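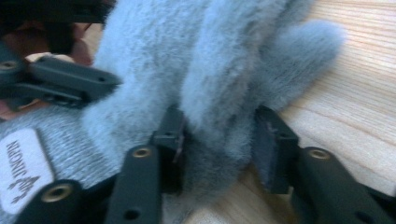
I love fuzzy gloves, and I've decided to stop being shy about it. For years I owned the other kind — thin, dark, sensible, the sort you buy because they go with a coat. They went with the coat. My hands were cold from the first hard frost until spring and I told everybody I just had bad circulation. Then I gave in and bought plush, and now I am the person at the bus stop looking like she has borrowed the paws off a stuffed animal. The pale blue-grey fur, the silvery tips that catch the light, that fat rounded thumb! And then at the wrist it all calms down into a plain speckled knit cuff, grey and white, with a little white JINGYIN label sewn on. I think that cuff is the smartest bit of the whole design, and I'll get to why.

My argument is simple. We have let winter accessories get far too serious. Walk into any outdoor store and the gloves are black, or black with a bit of orange, and every pair has a tag explaining what summit you could wear them on. I'm not going up a summit. I'm going to the post office. I scrape the car, I carry groceries, I stand at the edge of a playground in Flerneck for an hour while other people's kids run around with their jackets open. What I want on my hands for all of that is something warm and nice to touch, and fluffy gloves are both of those things at once.

The touching part matters more than people admit. Put a pair of short-pile plush gloves on a table with a group of grown adults and watch them (I have done this at two dinners now). Somebody picks one up. Somebody strokes it the wrong way and then the right way to see the color change. It gets passed along. A friend's very dignified father held one against his cheek for a good while and then put it down and asked about the potatoes. I have never seen a nylon shell glove get that kind of attention.

Now, the objections, which I've heard plenty of times. The first is that they're clumsy. Well, yes, a bit! You won't be picking a dime off the sidewalk. But I couldn't do that in my old insulated pair either, and those had a special grippy fingertip that was supposed to help. For keys and coins you take a glove off, whatever you're wearing.

The second is that they get dirty, and pale ones worst of all. This one is fair. Plush picks up crumbs, dog hair, lint from the inside of a pocket, all of it. What I do is wash mine by hand in cool water with a small squirt of mild soap, squeeze them in a towel, and lay them flat, well away from the radiator. Once they've dried I go over the pile with a soft baby brush, and that brings back most of the fluff. I used to hang them by the fingertips and the cuffs stretched, so please don't do that.

Which brings me back to the cuff. A lot of plush gloves are fur all the way down, and they look wonderful in the store. Then you try to get one under a coat sleeve. It bunches up, the sleeve rides halfway to your elbow, and there's a bare stripe of wrist for the wind to find. A knit cuff slides right under. It hugs the wrist, it adds hardly any bulk, and you can pull it up with your teeth when your other hand is full of shopping bags. If you take one piece of advice from me, check the cuff before you fall for the fur.

You don't need to spend a fortune, either. The woman who runs the winter stall outside Amora, the yarn shop near me, keeps a bin of them every year, and she says the gray ones go first and the pink ones last. I'd have guessed the other way around. Buy them when you see them, though. I went looking for a second pair in June, full of good intentions about planning ahead, and got a very strange look from the clerk.

I do still have the sensible black pair. They're in the glove compartment, where I suppose gloves belong, and they come out when there's a tire to change. For everything else between now and the thaw, I'm wearing the fluffy ones, with the good coat, to meetings, and to the post office too.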